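打印 | 电子邮件转发

接着昨天的说。走廊!我要正式开始讲走廊了!攒了一肚子话,今天一条一条发,嫌吵的朋友先静音我一晚上。

先交代背景给新来的朋友:我们工作室五月搬进新楼层,从 Welholm 大楼的老位置搬到后面那一栋,东西不算多,可是杂。布料、样衣、纸板、灯架、一张谁都舍不得扔的 Futon 沙发床(后面专门讲它)。所有东西进门都得经过同一条走廊,又长又窄,白墙,灰绿色的地。我第一眼看到它就喜欢上了,真的,一见钟情那种。

Xiuying Pan 说我有病。她说正常人搬新办公室都是看窗户、看采光、看茶水间,哪有人站在后勤走廊里不肯走的。可是你们想想嘛,一天要走多少趟!推车从这儿过,快递从这儿过,中午拿外卖也从这儿过。窗户我一天看几眼?走廊我一天走几十趟!

量尺寸那天我带了卷尺、粉笔和一包话梅。话梅是给 Teguh Raju 的,他帮我拉卷尺的另一头,条件是管吃。我们把走廊从头到尾量了一遍,每隔一段量一次宽度,因为老楼的墙嘛,你懂的,不一定哪儿就鼓出来一点。最窄的地方在中段,比入口窄 3 厘米。3 厘米听着没什么,对沙发床来说就是生死线了。

我把数字全写在一张硬纸板上,贴在推车把手上。强烈推荐这个做法!写在手机里是没用的,两只手都抱着箱子的时候你怎么掏手机。写大字,贴在眼睛看得到的地方,谁推车谁都能看到。

说到地面我要多夸两句。灰绿色,平整,光滑,推车走上去几乎是自己在滑。老地方那条走廊是一块一块的小地砖,推一车玻璃罐过去,叮叮当当,整层楼都知道你来了。新地面安静得我第一次推的时候回头看了两次,以为东西掉光了。

当然滑也有滑的问题。纸箱放地上,拿脚轻轻一拨它就跑,省腰!但是叠起来的时候底下那只会溜。Larasati Osman 教了我一招:底下垫一张旧瑜伽垫剪下来的方块,巴掌大就够,箱子立刻老实。我们剪了一整张瑜伽垫,现在全工作室的人口袋里都揣着一块紫色的小方块,互相借来借去,像什么秘密社团的信物。

箱子。好,讲箱子。我从前搬家是"有什么箱子用什么箱子"派,超市要的、邮购剩的、装过香蕉带两个大洞的,统统上。这次我改邪归正了,全部用一种牛皮色纸箱,两个尺寸,大的装轻的,小的装重的。书和布料绝对不能进大箱!我知道你们都知道,可是真到装箱那天,看见大箱子还有半箱空着,手就是会自己把书放进去。忍住!

最后一共用掉 85 只箱子。我本来订得更多,剩下的压平了立在仓库门后面,等下次展会用。Cyrill Steiner 每次路过都要拍一拍那摞纸板,说"好孩子"。他拍得我都想给它们起名字了。

标签怎么写,我们吵过一架,很友好的一架。Endang Majimbun 主张写内容("扣子、拉链、杂线"),我主张写去处("左边第一间,靠窗架子,下层")。吵到最后两样都写:去处写大字在侧面,内容写小字在顶上。箱子一旦叠起来你就看不见顶了,所以去处必须在侧面。而且两个侧面都写!相邻的两个侧面!这样不管怎么摆,总有一面冲着你。

笔要用粗头油性笔,别用荧光笔。荧光黄写在牛皮纸上,到了傍晚那个光线下就跟没写一样。别问我怎么知道的,我有两只箱子到今天身份不明,摇起来沙沙响。我猜是珠子。Xiuying 猜是米。我们俩赌了一杯奶茶,谁都不肯先拆。 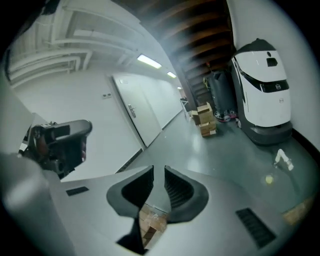
走廊一角:白墙、白门、银色把手,地上一只牛皮色纸箱。

这扇白门我要单独发一条!平平的门板,细细的门框,没有任何花样,我就爱这种门。银色的长把手,按下去的手感特别干脆。胳膊里抱着箱子也能用手肘按,这一点圆球把手就完全做不到,老地方那个圆球我拧了好几年,每次都要把东西先放到地上,开门,再抱起来,腰都给它拧坏了。

有人在评论里问白门会不会容易脏。会呀!尤其是把手周围那一圈,手印、胶带印、粉笔灰,什么都往上跑。我的办法是门边挂一块湿抹布,收工的人顺手擦两下。用温水加一点点洗洁精就行,不要用百洁布粗糙的那面,白漆会被磨出一块哑光,远看像补丁。

然后是踢脚线,深色的,一条压在白墙底下。你们可能觉得踢脚线有什么好讲的。有!推车轮子和箱子角最爱蹭的就是墙根那一截,要是白到底,搬完家那条线就是一幅抽象画了。深色的蹭几下看不出来,拖把甩上去的水点也看不出来。当初选它的人我想请他吃饭。

抬头看天花板也很好看!管子和风管都是露在外面的,刷成白色,一格一格的。Teguh 问要不要做个吊顶把它遮起来,我差点跳起来说不要不要不要。刷白以后它就跟墙连成一气了,有点船舱的味道,你走在里面会觉得自己要去什么地方。而且吊顶一做,整条走廊就矮了,长杆的东西竖着都过不去。

说长杆,布卷!布卷是所有东西里最难搬的,没有之一。又长又沉,中间还会软下去。两个人抬,一前一后,后面那个什么也看不见,全靠前面喊。我们的口令是"直、直、直、慢、停",不许喊"左"和"右",一喊左右就乱套,前后两个人的左右在脑子里永远对不上。改成喊"门那边"和"墙那边",立刻不撞了。

布卷我数过,38 卷。抬到后来 Larasati 跟我已经不用喊了,听脚步声就知道前面要慢下来。我觉得我们俩现在可以去参加什么双人项目。

好,轮到沙发床了,你们等很久了吧。它的名字就叫 Futon,大写的,我们把它当同事。它是 Simanjuntak 老先生关店时送给我们的,木头架子加一块厚得不讲道理的垫子,坐下去屁股会慢慢陷到一个不太体面的深度。谁加班谁睡它,谁失恋谁睡它,样衣没地方放也堆它身上。

架子好办,拆!拆之前每个接头贴一小条美纹胶带,两边写同一个字母,螺丝装进小布袋,布袋绑在最大的那根横木上。千万别把螺丝放进"螺丝专用箱",专用箱是所有螺丝的坟场。绑在它自己身上,它走到哪儿螺丝跟到哪儿。

垫子就不讲理了。对折吧,它弹开;卷起来吧,卷到一半它把你卷进去。Cyrill 整个人趴上去压,我拿捆扎带绕,绕一圈它"呼"地一声又鼓回来。最后是三个人:一个跪着压,一个拉带子,一个负责笑。负责笑的那个是 Endang,她坚持说笑也是在给大家打气。

捆好的垫子竖着进走廊,前半段顺得不得了,到了中段那 3 厘米,卡住。不是卡死,就是那种温柔的、软绵绵的卡,像一只猫堵在门口不想动。Xiuying 在后面用肩膀顶,我在前面拉,拉着拉着它突然通了,我一屁股坐在地上,又滑出去一小截。地面真的很滑。我再夸它一次。

坐在地上的时候我才发现,从那个高度看,走廊长得惊人,墙一直往远处跑。我坐着看了好一会儿,Xiuying 以为我摔坏了,蹲下来问我叫什么名字。

有朋友私信问推车用的什么。是 Fliron 的平板推车,二手收来的,把手能折。我不推荐也不劝退,我只是跟它感情很好。轮子我换过一次软一点的,老走廊那些小地砖把原来的磨得一角高一角低,推起来会自己往右拐,像超市里那种永远轮不到好的购物车。新轮子上了新地面,哎呀,丝滑!

补一条刚才忘说的:走廊里同一时间只放一侧!只放一侧!箱子全部靠墙排一溜,另一侧永远空着走人。第一天我们两边都放了,中间剩一条缝,大家侧着身子像螃蟹一样走,Teguh 端着一锅汤跟 Cyrill 迎面碰上,两个人谁也退不回去,隔着汤锅对视。第二天马上改规矩。

还有,门前面不许放。门前面一个纸箱都不许放,哪怕"就放一分钟"。一分钟是搬家的时候最长的时间单位。我们用粉笔在地上画了门扇扫过的那个弧,画出来一目了然,箱子压线就得挪。粉笔在这种光滑地面上湿拖把一抹就没了,放心画。

拆箱的顺序也有讲究,我是"先拆能让人坐下来的"派。第一个拆椅子,第二个拆水壶和杯子,第三个拆灯。人能坐,能喝热的,看得见,后面怎么乱都不会吵架。老地方搬进去那次我们先拆了布料架,结果所有人站着吃了三天饭,脾气都特别坏。

杯子我们用旧样衣包的,一个杯子一件小背心,一张报纸都没用。拆出来的时候每个杯子都穿着衣服,Larasati 舍不得脱,现在架子上还有几个杯子穿着。客人来了会问。我们就说天凉。

大家问得最多的:到底搬了多少趟?最忙的那天,光推车就走了 21 趟,我在把手的纸板上画正字记的,四个正字再加一横。晚上躺在刚拼好的 Futon 上面,腿还在自己走路。可是特别开心!那种累完之后什么都不想、只觉得天花板真好看的开心。

现在走廊基本清出来了,还剩最后几只箱子沿着墙根。我居然有点舍不得。没箱子的走廊也好看,干净,亮,走路有一点点回声,可是有箱子的时候像在过节。

接下来的打算:那面白墙我想先空着,什么都不挂,谁来劝都不挂。Endang 想装一排挂钩,我说装可以,装在进门拐角那边,别装在中段,中段本来就窄,冬天大衣一挂上去,又要回到螃蟹时代了。她说她考虑考虑。她每次说考虑考虑,第二天电钻就响了。

评论区有人说自己家也有一条窄走廊,堆满了东西,看着就烦。来来来,我给你一个今晚就能做的小事:只清地面。墙上的、架子上的都别管,就把地上的东西拿走,从门口一直到底,把地露出来,然后拖一遍。做完站在一头看另一头!发照片给我!我每张都要看!

再回一个问题:瑜伽垫方块剪多大?我们剪的跟手掌差不多,一只箱子底下两块,斜着放在两个对角。别放四块,放四块你想推的时候推不动。用完记得收,有一块紫色的现在还粘在 Cyrill 的鞋底,他走了一下午都没发现,我们也没人说。

珠子还是米的问题:还没拆。Xiuying 今天又去摇了一次,说声音"明显是米"。我也去摇了,明显是珠子。投票吧大家,珠子扣 1,米扣 2,奶茶要全糖还是半糖也一起写上。

明天讲仓库的架子怎么分层,还有那口汤锅后来怎么样了。先去睡了,今天轮到我睡 Futon!

打印本页 | 用电子邮件发送给朋友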